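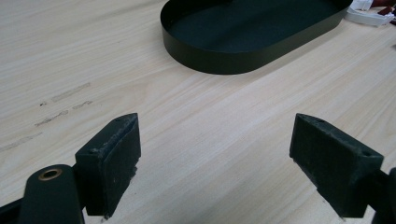 Figure 6-1. Fingers open over the table, tray behind. Note the specks on the pads and the lower edge of the right pad.

6. Dropped or slipping parts

6.1 When to use this section

Use this section when the Roto gripper closes on a part and then loses it, or when the controller stops with fault 148 (Grip Not Held). The fault is raised when the fingers travel past the taught closing point during a lift. In most cases the cause is dirt on the pads, a pad that has started to come away, or a finger block that has moved on its arm.

If the gripper does not close at all, go to section 7. If it closes on its own with no command, press the stop button, cut power at the wall, and call the Sekura service desk in Esville. Do not try to clear that fault yourself.

CAUTION: The fingers can close without warning when power comes back. Keep hands out of the gap until the main switch is off and the lockout tag is in place.

6.2 What you need

Lint-free cloths, dry
Soft nylon brush (supplied in the tool roll)
Hex key, 2 mm (supplied)
Spare pad set, if the pads are due for replacement
Masking tape

Do not use alcohol, degreaser, or compressed air on the pads. Solvent gets under the pad and softens the adhesive. Compressed air pushes grit deeper into the surface.

6.3 Make the gripper safe

1. If the gripper is still holding a part, support the part from below with a tray or a padded block. Do not hold it up by hand.
2. Select Manual on the pendant and open the fingers all the way.
3. Lower the gripper until the fingers are a comfortable working height above the table.
4. Turn the main switch to Off and fit the lockout tag.
5. Wait until the lamp on the controller goes out. The controller holds a charge for a short time after the switch is turned.

NOTE: On 220 volt units the lamp takes longer to go out. This is normal.

6.4 Inspect and clean the pads

1. Look along the inner face of each finger. The pads are meant to have a rough surface, so a fuzzy look alone is not a fault. Look for pale specks of dust, mostly at the upper edge and the lower corners.
2. Brush each pad from top to bottom with the nylon brush. Do not scrub across the pad – this lifts the edges.
3. Lay a strip of masking tape lightly on the pad and peel it off. Repeat with fresh tape until it comes away clean.
4. Check the lower edge of each pad. Slight wear and a slightly uneven edge are acceptable. Replace the pads if the block shows through, or if you can lift a corner with a fingernail.
5. Always replace both pads together. A new pad facing an old one will pull the part to one side and can bring the fault back.

Clean the pads every 600 cycles in normal use. If you handle cardboard, foam, or unfinished wood, clean them at the start of each shift as well.

6.5 Check the finger blocks

Each finger block has two small screw holes in its top face, one toward each end.

1. Try to rock each block by hand. There should be no movement between the block and its arm.
2. If a block moves, put the 2 mm hex key in each hole in turn and tighten the screw until it stops. Do not use an extension on the key.
3. Look at the brass bushing in the arm. It should sit straight and show no gap around the ring. A bushing that turns freely or sits at an angle must be replaced by a service technician.
4. Check that the inner faces point toward each other. If one is turned out, loosen both of its screws, set the block, and tighten them again a little at a time.

CAUTION: Do not oil the bushing. Oil creeps along the arm and reaches the pads.

6.6 Check the table

Gray scuff marks on the tabletop can mean that the fingers or the parts are touching the surface at the bottom of travel. Old marks may come from trays being dragged, so mark the area with tape and compare it after the next run. If new marks appear, raise the lower travel limit one step (see section 4.3) and test again.

Clear loose packaging and small items from the work area before you restart. Anything light enough to slide can end up under a tray and change its height.

6.7 Restart and test

1. Remove the lockout tag and turn the main switch to On. Stand clear of the gripper while it finds its home position.
2. Clear fault 148 on the pendant.
3. In Manual, close the fingers on the test block and lift it a short distance above the table. Hold for one minute.
4. Lower and release. Repeat at both ends of the tray.
5. If the block stays put each time, return to Automatic and watch the first full run.

If the fault comes back after cleaning and tightening, take the gripper out of use. Write down the fault number, the cycle count, and the part being handled, and send these to Sekura with your unit number. Units bought through Sorrentino are covered by the same service desk.

NOTE: Do not raise the grip force to get around this fault. More force hides a loose block for a while and wears the pads faster, and the part may then drop from full height.

Section revised July 25, 2024. Replaces the loose sheet packed with earlier units.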